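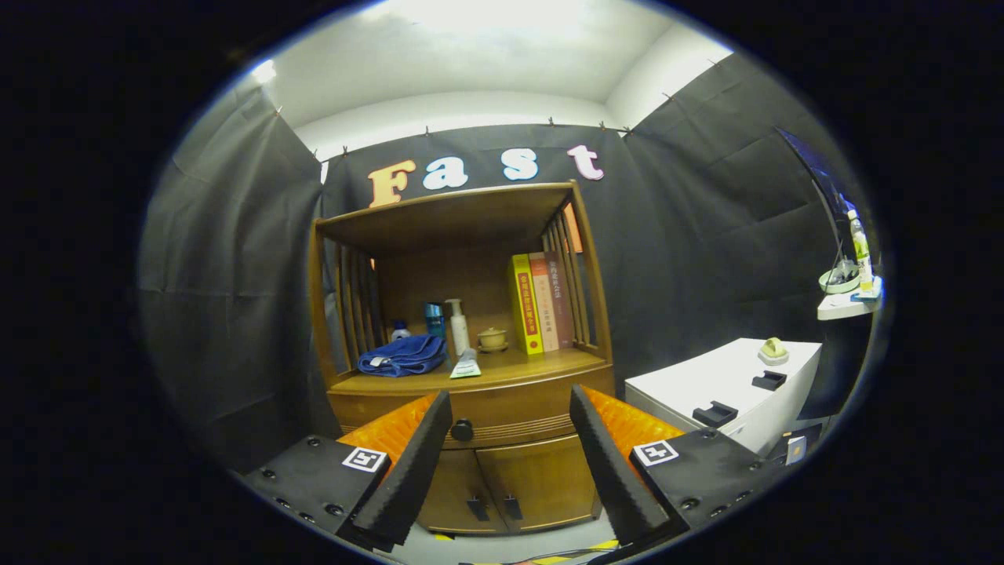 Maintenance Notes on the Hollutska Cell, March 2021

The annual maintenance of the household manipulation cell at Hollutska has been completed, and this entry sets out what was done, in what order, and which parts were replaced. Readers who follow this blog for the Imeneck installation will find that most of the procedure carries over. The exceptions are noted where they arise.

The cell has a cabinet with an open shelf and two doors, a black cloth surround, and a set of everyday bottles, books and cloths that are moved about during a session. Demonstrations are recorded with hand-held grippers. The same finger geometry is later mounted on the arm, and any wear or misalignment in the hand-held tool is therefore carried into the recorded data. Most of the maintenance time goes to the grippers for that reason.

Grippers

Each gripper was taken out of service and placed on the bench with the fingers fully open. The screws in the mounting blocks were checked first. On the older of our two units, 4 screws could be turned by hand. They were removed, cleaned of the old thread compound, and refitted with fresh compound of medium strength. We had used the permanent grade in October and do not recommend it. Two screw heads were damaged getting it apart, and a replacement block had to be ordered from Cheetham.

The ribbed orange pads behind the fingers were inspected next. The ribs wear unevenly, and the wear is easier to feel than to see. A pad is replaced when a fingernail drawn across it no longer catches on every rib. Both pads are replaced together even if only one is worn, and the removed pair is kept in a marked bag as a spare for bench work. Adhesive residue was removed with isopropyl alcohol and a plastic scraper. Metal scrapers leave marks in the block that lift the new pad slightly at one corner.

The black finger plates were wiped down and laid against a straightedge. One was slightly bent at the tip and was exchanged.

Markers

The square markers on the mounting blocks give the finger opening, and their condition matters more than their size would suggest. A glossy print will reflect the ceiling light and drop out of detection at certain angles. The markers are now printed on matte stock and applied with a small alignment jig that Ivau cut for us. After application, the gripper is opened and closed slowly while the detection log is running. On the first pass, 879 of 1,000 images returned both markers. The missing detections were nearly all at full opening, and the cause was a marker that had been applied a little too close to the edge of the block. It was peeled off and a new one applied. The second pass was acceptable -- the remaining losses were scattered and short.

Camera

The lens was cleaned with a blower and then with a dry lens cloth. The retaining ring was tightened, and the intrinsic calibration was repeated with the printed board. It is tempting to skip this step when the ring has moved only a small amount. We skipped it once, and a week of recordings had to be set aside.

The cable was also replaced. The old one had stiffened near the connector and pulled on the tool during wrist rotation. The new cable is thinner and is given a loose loop at the handle, so that it does not bear on the connector.

Cell surround

The black cloth was taken down, brushed, and clipped back along its upper edge. It should hang without deep folds. The side walls were drawn in again to their usual curve. Yellow floor tape was renewed where it had lifted, after the floor had been washed and left to dry for around 10 hours.

The cabinet doors were opened and closed several times, and the handle screws were tightened. A loose handle will turn under the fingers during a pull, and the resulting recording is of little use for training. The handles are now included in the weekly check.

Lighting was left unchanged. The ceiling lamps at Hollutska are brighter than those at Imeneck, and operators moving between the two sites should set the exposure again before recording.

Outstanding items

The replacement block from Cheetham has arrived but has not been fitted. The bent finger plate will be kept for measurement. A second alignment jig has been requested from Ivau for use at Imeneck, where the markers are still being applied by eye.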